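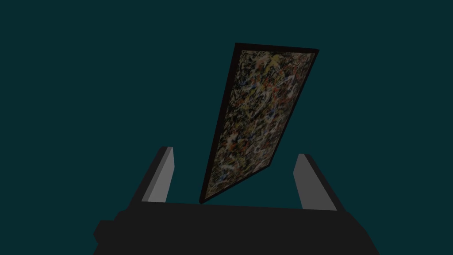

Figure 3. Framed painting against a dark teal background. Rendered view.

Gebremichael and Trundham
October

4.2 Floor area and asking price

The Kelow listings cover condominium units offered for resale within walking distance of the beach. After removing duplicates and units with no stated floor area, 1535 listings remained. Each was coded for floor area, floor level, water view, parking and whether furniture was included in the sale. Units above 3000 square feet were kept in the sample but given their own size class, as they are mostly top-floor units and are priced differently from the rest.

Asking price per square foot fell as floor area rose, up to 2000 square feet. Past that point the relation was weak. A water view raised the asking price in every size class, and the effect was largest for small units. Parking mattered only in the blocks nearest the shops, where street spaces are limited in summer.
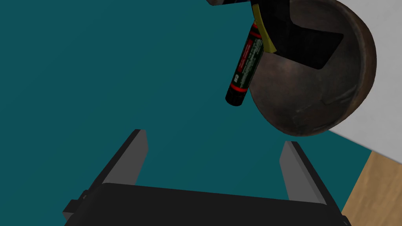 Figure 4. Open gripper over a teal-blue surface. Rendered view.

The Besar listings were treated separately. Besar has fewer new buildings and a larger share of units that have been rented by the week. Sellers there often quote past rental income in the listing text, and we could not check these figures. We coded only whether income was mentioned. Listings that mentioned it stayed on the market longer, with a median of 42 days, but this may reflect the age of the buildings.

Furnished units are a problem for both towns. The word "furnished" is used for anything from a few beds to a full set of household goods, and 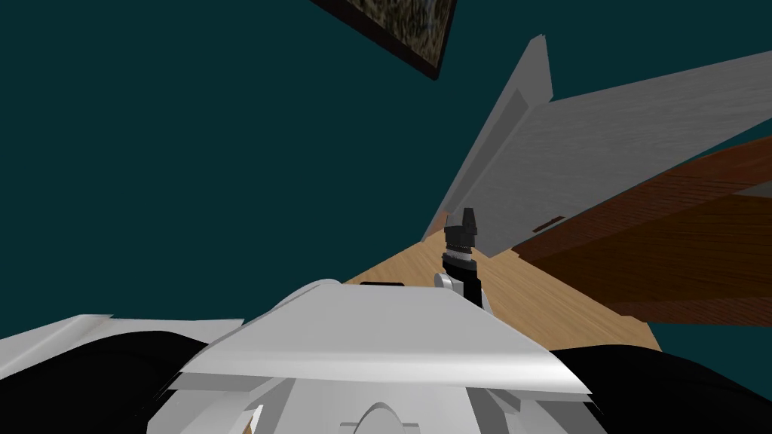
the listing text seldom says which. We therefore used a yes/no code and did not try to put a value on the contents. Association fees were also left out of the main model. They were missing from many Besar listings, and where they were given it was often unclear whether insurance was included. A second model using only listings with stated fees gave similar results for view and floor level, but a smaller effect for parking.

Related items
Seasonal asking prices in Kelow
Association fees and time on market
Weekly rentals and resale in Besar
Coding free text in property listings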